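2018年10月1日 星期一
文/Saliba 展示组
打印本页 | 用电子邮件发送

第4节 开放日演示台:布置与操作

适用于 Histholm 展厅的 Lorkonik 抓取演示。每场18分钟,中间换人,时间很紧,请先把本节看完再上台。机械臂的安装和接线见第2节,这里不重复。

4.1 开场前

1. 提前40分钟到位。先开控制柜,再开工控机,顺序别反。
2. 急停按钮按下、旋开,各试一次。两个都要试,台前一个,操作员手边一个。
3. 桌面擦净。白色台面反光厉害,正上方的射灯关掉,只留侧灯。
4. 围栏带拉好,观众站在带子外面。小朋友可以站前排,手不能伸过来。
5. 载入程序 Terkthorpe,确认屏幕右上角速度显示为38%。不是这个数就手动改,改完要按保存,不按保存下一场又会跳回去。

注意:速度不要为了赶时间往上调。上次试讲有人调了,被叫停,整场重来。

4.2 抓取演示(篮中取物)

6. 篮子放到台面标记处,长边对着机械臂。位置偏一点没关系,歪太多要重新示教。
7. 香蕉平放篮底,不要竖着靠。
8. 喊一声“要动了”,看一眼围栏,再按启动。
9. 机械臂下探时,请观众看大屏幕上的腕部画面。讲解词在这时候讲,别等夹爪合上了再讲,来不急。

腕部画面里应当能同时看到香蕉和两侧的夹指,香蕉处在两指中间的空档。如果只看得到一根夹指,先暂停,检查相机支架有没有松。 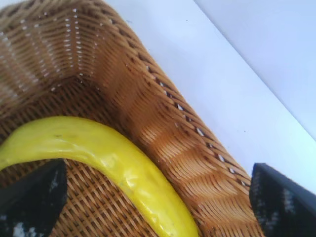
10. 画面没问题,按“继续”,夹爪闭合、提起、移到托盘上方放下。
11. 放下后等机械臂回到原位,指示灯变绿,才可以伸手取东西。灯没绿之前任何人不许进围栏,包括讲解员。

小心:夹指靠近篮壁时容易蹭到编织条。听见刮擦声马上暂停,把篮子往外挪一点,再从第6步开始。不要一边运行一边用手推篮子。

4.3 观众上手环节

12. 每场最多2位观众,一位一位来。先讲急停在哪里,让他自己按一次。
13. 只开放“点动”模式。程序按钮用盖板盖住,钥匙操作员拿着。
14. 观众操作时,操作员手放在急停旁边,全程不离开,也别回头聊天。
15. 抓空了很正常,回原位再试一次。还不行就换下一位,不要在台上调参数。

常见问题
- 抓到一半滑落:夹指表面有灰。停机,用干布擦,不要用酒精。
- 腕部画面发白:侧灯太近,或者射灯忘了关。曝光锁定后再开始下一场。
- 画面卡住:拔插大屏那一头的线,相机那头的别动。
- 启动没反应:八成是急停没旋开。

4.4 收场

16. 机械臂回到停放姿态,速度清零,退出程序。
17. 关工控机,等屏幕全黑在关控制柜。
18. 篮子和道具收进台下的柜子,托盘也要收。围栏带留着,第二天还用。
19. 当场的暂停次数和原因写进记录本,一句话就行,字写清楚。

1月那场的场地布置不同,台子靠墙,围栏只拉三面,另见附页。

打印本页 | 用电子邮件发送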